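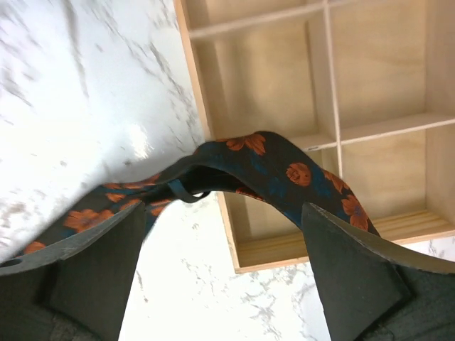 Floral necktie over the wall of the compartment box. Thin, slippery cloth shows up finger wear sooner than anything else.

Home Workshop Kitchen Laundry Storage Tips A–Z Contact

Looking after a two-arm bench cell: fingers, cables, tabletop

By Oanh Mạc
August 22, 2024

These notes cover routine care of a small two-arm cell used for handling cloth and sorting small goods into a divided tray. They assume both arms share one base rail and the cell is walled on the sides and back. Switch off at the wall and let both arms settle before putting a hand inside.

Fingers

Check the upper edges first. They rub on the tabletop and on box rims, and the dark finish goes grey or tan long before the grip suffers. Colour alone is no cause for replacement. Run a fingernail along the edge. If it catches, dress the burr with fine wet-and-dry paper, wipe with a damp cloth and dry.

Cloth that slides out of a closed grip usually means skin oil or lint on the inner faces. Clean with isopropyl alcohol on a cotton bud. Leave household spray cleaners in the cupboard, as most leave a film.

I log grip cycles in a notebook and swap fingers in pairs at 3,000. Changing one side only leaves the tips meeting off centre, and thin fabric then twists as it is lifted.

Test piece

Keep one awkward item for testing and don't wash it between checks. A patterned necktie is good: it is narrow, lined, and inclined to fold open along its length. Lift it from the middle, then from one end, then with both arms. Note which lift fails and at which finger.
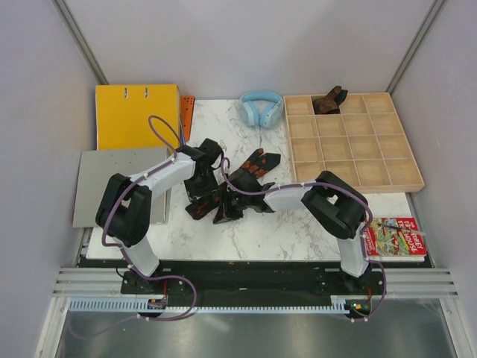

Cables

Cables should follow the arm with enough slack at each joint for full travel, and no more. Move each joint by hand to both limits with the power off and watch the clips. A clip that shifts along the link needs replacing. A loop that tightens before the joint stops needs another few centimetres fed up from the base.

Drape the remainder over the slotted channel at the front and leave the connectors reachable. Dust the boards near the bases with a dry brush. No compressed air, which pushes lint into the sockets.

Rail and tabletop

Tighten the rail bolts a little at a time, working from the centre outward, and recheck after 18 hours of running. Mark each head with a paint pen so that movement shows at a glance.

Wipe a glossy top with a barely damp microfibre cloth. Glare can confuse a wrist camera, so angle the lamp toward the back wall if picks go astray over the bright patch.

Unfinished wooden trays shed fibres. Sand the divider edges lightly, vacuum the cells and refit the tray square to your reference marks.

Search this site Go Advanced search

3 comments

Jörg Sauerland
Second the point on pairs. I replaced only the left finger in January and spent a fortnight blaming the calibration.

Parveen Dewan
What grit for the burrs? I have 400 and 800 in the shed.

Oanh Mạc
Parveen, 800. Go lightly and keep the paper flat.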